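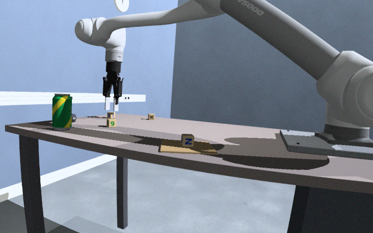
Inland Waters Board > Monitoring and Data > Secchi vs. turbidity probe, Lake Crichton

secchi_sam
Started 3 October 2024

I have a full season of paired readings from the north basin of Lake Crichton: a Secchi disk off the shaded side of the boat and a Buson turbidity probe at one meter. Through May the two tracked well. After that the probe stays flat while Secchi depth drops from 14 feet to 9. Calibration was checked before each trip with fresh standard. Has anyone seen the same split?

mudpuppy
What are the NTU values? If you are under 2 the whole time, you are near the bottom of what that probe resolves and a flat line doesn't say much.

secchi_sam
Between 0.8 and 1.3 all season.

mudpuppy
Then I would trust the disk. Turbidity is side scatter from a small volume at one depth. Secchi integrates everything from the surface down, absorption included. Dissolved color will pull the disk up and barely move the probe.

fshearer
Agree on the low range, but I don't think color is the cause. Crichton gets most of its stained water from the Nurkham Creek wetlands, and that arrives with snowmelt. If it were color, the spring Secchi readings should be the shallow ones. I would look for an algal layer below one meter. Do you have chlorophyll at depth?

secchi_sam
Surface grabs only. No depth profile.

fshearer
Drop the probe in one-meter steps to the bottom of the thermocline next time and log each stop for a full minute. If there is a layer you will see it even at low NTU.
Fiona Shearer

drainage_dave
Spring runoff isn't the only source of color. The county cleaned the Fultatell ditch this summer and it drains peat. We had tea-colored water at our dock for weeks afterward. I wouldn't rule it out.

fshearer
Your dock is in the south basin. The narrows limit exchange, and his station is north.

drainage_dave
Limit, yes. A steady south wind pushes surface water through there. Filter a sample and run true color, then we don't have to argue.

mudpuppy
Seconded. Filter at 0.45 micron and keep it dark and cold until it gets to the lab. Ours takes a 500 mL bottle for color and chlorophyll together, but ask yours first.

kettle_lake
Same reader every trip? We had two people on our crew and one of them called the disk a foot and a half shallower every time. Also whether you wear polarized glasses. Our protocol says none.

secchi_sam
Same reader, no sunglasses, always between 10 and 2. I use the average of the disappear and reappear depths.

kettle_lake
Then it isn't the reader.

secchi_sam
Plan for the next trip is a one-meter profile at station 201 plus filtered color at the surface and at four meters. I'll pull a color sample south of the narrows the same day so there is something to compare with.

drainage_dave
Take the south one well away from the ditch mouth or it will be useless.

fshearer
And write down wind direction for the three days before. Most of the older Crichton sheets don't have it, and it makes them hard to use for this kind of question.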